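**Nemell releases version 4 of Postness, its picking software for parts in open bins**

NYAMWEYA, May. Nemell has released version 4 of Postness, the software it makes for robot arms that pick parts out of bins. The new version changes how grasps are chosen and how the arm's path is planned near the walls of a bin. It is available now to all current licence holders at no extra charge.

Postness takes a depth image of the bin, finds the parts in it, and works out a list of possible grasps. Earlier versions ranked these by how well the part could be seen. Version 4 ranks them by whether the gripper can get in and out again, and only then by visibility. Parts that lie side by side, or close to a wall, are now checked against the full shape of the gripper and wrist before a grasp is offered to the planner.

The planner itself has been rewritten. It now treats the cables on the arm as part of the arm, using a simple envelope that the user sets once during set-up. Users had asked for this more than for any other change. The planner tries up to 60 approach directions for each part and drops any that would bring the envelope into contact with the bin.

Nemell tested the release over 2000 picks using plain rectangular blocks in a sheet-metal bin with sloped sides. Bare metal is hard for depth cameras, and the test was set up with that in mind. Full logs from the test are included in the download, along with the settings files.

Version 4 also adds a replay tool. Any pick can be opened afterwards and stepped through, with the chosen grasp and the rejected ones shown in the same view. Replay files from version 3 can't be opened in the new tool. 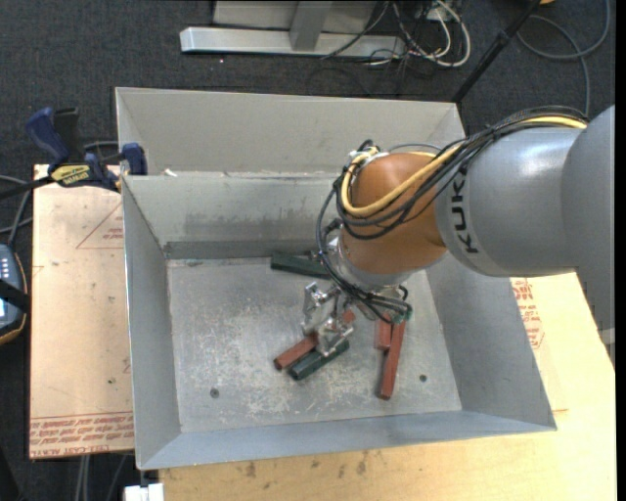
*Page last changed: May, 14:20*

Red and green blocks in the test bin, with the gripper over two that lie side by side. The arm is a KUKA.

Postness 4 runs on the same computers as version 3. Sites using Amesent, Nemell's cell control package, will need to update that to its current release first. The update takes one restart, and saved bin models are carried over. Support for version 2 has now ended.

Licence holders can download the software and the release notes from their Nemell account page. Press questions should go to the Nemell press office in Nyamweya.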